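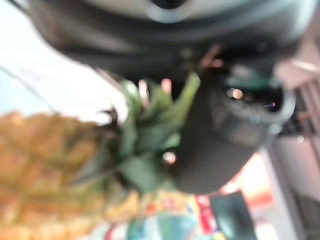
Do houseplants really need all that stuff?

Every January the shops at Iltham fill up with leaf shine, feeding sticks and misting bottles. I've bought most of them at one time or another and I'm not convinced by many.

Leaf shine
Skip it. A damp cloth takes the dust off and costs nothing. The spray I tried from Baxter left a sticky film, and the dust came back thicker than before.

Misting
Supposed to raise the humidity. It might, for a few minutes. My fern went brown at the tips with misting and without it, and only picked up when I moved it away from the radiator.

Coffee grounds
A great favourite online. Mine grew a grey fur on top and brought in little flies. Put them on the compost heap.

Gravel in the bottom of the pot
I did this for years. Water sits in the soil above the gravel, so the roots stay as wet as ever. A pot with a hole in it does the job.

Water meters
The cheap Plerov one gave me three different readings in the same pot. Push a finger in up to the second knuckle – if it comes out clean and dry, water.

Tap water left to stand for 24 hours
Harmless, and it takes the chill off. I've never seen it do more than that, though my water is hard and yours may not be.

Feed
This one I do buy, the plain liquid sort, used at half the strength on the label from spring until the end of summer.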